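I've baked a sourdough rye every week since last November, and I'm still giddy about it! My starter (her name is Dong, long story) lives on the second shelf and gets fed before I've had coffee.

The recipe came from Ginette Sandhu, who taught a bread night in Rivbridge. I've changed the water so many times that she might not claim it anymore.
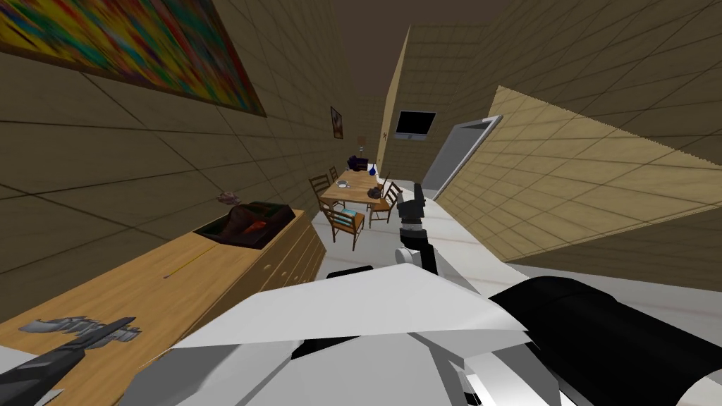 *Tan walls, pale floor, open doorway.*

Right now I'm using 355 grams of rye and a spoonful of molasses, and oh, the smell when it goes in the oven. Caraway too, if Hongmei is coming over. A couple of you wrote in about the sticky dough, so:
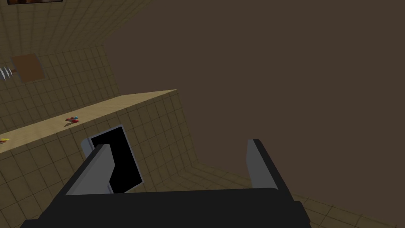
**Should I add flour if the dough sticks to my hands?**

Leave the flour alone and wet your hands. Rye dough is sticky all the way through, more like thick mud than wheat dough.

The rise takes up to 14 hours in my kitchen, and I love going to bed knowing it's working away under a towel.

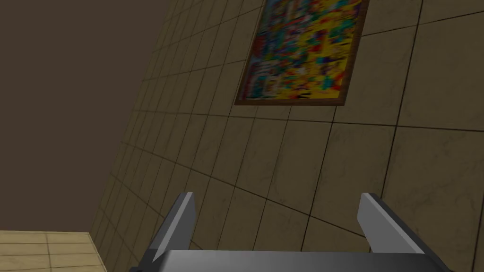 *Tiled wall, between two gray fingers.*

Then comes the hard part, the waiting! I cut my first loaf straight from the oven and gummed up my good knife.
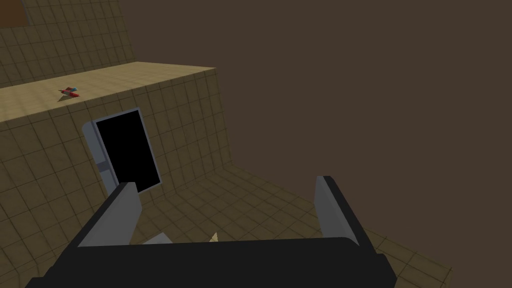 **How long should rye cool before slicing?**

Give it 20 hours, wrapped in a cloth. The crumb sets and the flavor gets deeper.

Next week I'm trying sunflower seeds, toasted first, and a smaller pan.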